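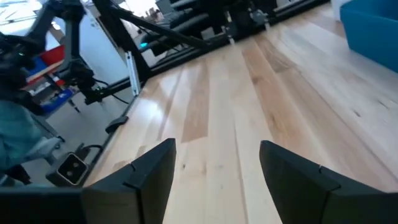 Floor thread, part 1

Sunday, and I have the long room to myself until four, so this is the write-up on the wood floor that people asked for in July. Long narrow planks, pale, knots left in, color running from cream to honey. Glossy finish.

2/
First item is the species, and I can't give you one. The invoice from Mollel says "light mixed grade" and nothing else. Mixed grade means the color spread is deliberate and the knots and flecks are allowed. If you want a uniform floor, order select and pay for it.

3/
Gloss. I wouldn't choose it again for a room with daylight coming in from one side. Low-angle light gives you sheen streaks along the planks, and inside those streaks every bit of dust is visible. Away from them the same dust doesn't show at all. Satin scatters more and hides more.

4/
Cleaning, weekly. Dry microfiber first, always with the length of the planks. Going across the joints drags grit over the edges, and the edges are where the finish is thinnest. Vacuum only with the hard floor head, brush roll off.

5/
Damp pass every second week. My mix is 1000 ml of lukewarm water with one capful of the Skostalance neutral cleaner. The label allows two capfuls. Two leaves a film on this finish that shows up in the afternoon and takes a second pass with plain water to remove.

6/
The mop pad should be damp to the touch and leave a track that is gone in under a minute. If it takes longer, wring it again. No steam, no vinegar, no oil soap. Oil soap in particular will cause you trouble on the day you want to recoat.

7/
Furniture. Anything soft that sits directly on the boards, like the blue upholstered piece, gets lifted and moved once a month. Two reasons: grit collects under the edge, and wood under cover changes color at a different rate from wood in daylight. On pale boards the outline can be visible within a season.

8/
Lift, don't slide. I know it has a fabric underside. Fabric plus one grain of sand is sandpaper.

9/
Felt pads on anything with hard feet. The stick-on ones from Lodudham lasted me five months before the adhesive crept. The nail-in type holds better if the leg is wood. For metal feet I use a slip-on cap with the felt molded in and check it whenever I mop.

10/
Storage. Red and blue bins live on shelves and stay off the floor. A plastic bin full of hardware gets dragged sooner or later, however good your intentions are, and the molded rim on the bottom leaves parallel scratches that you'll see from the doorway.

11/
Humidity. I hold 40 to 50 percent. Below that the joints open up in winter, and narrow planks spread the movement over more joints, so each gap stays small. Don't fill seasonal gaps. The filler gets crushed in summer and comes up as crumbs.

12/
Scratches. Finish-only scratches look white and disappear when you wipe them with a damp cloth. Leave those alone until the next recoat. If it still shows when damp, it's into the wood and needs a touch-up pen, one shade lighter than you think.

13/
Cost, since that's the usual question. I was quoted 800 for a screen and recoat of this room, furniture moved by me. A full sand was more than double. Asier's rental desk wanted 226 for a buffer over a weekend, screens and finish extra. I took the quote.

14/
Recoat interval: the installer says five years, I plan on four. Test is a few drops of water in the busiest spot. If they bead, fine. If the wood goes dark under them, you've waited too long.

15/
Part 2 will cover thresholds and the one board near the door that clicks. I have a theory about the clip.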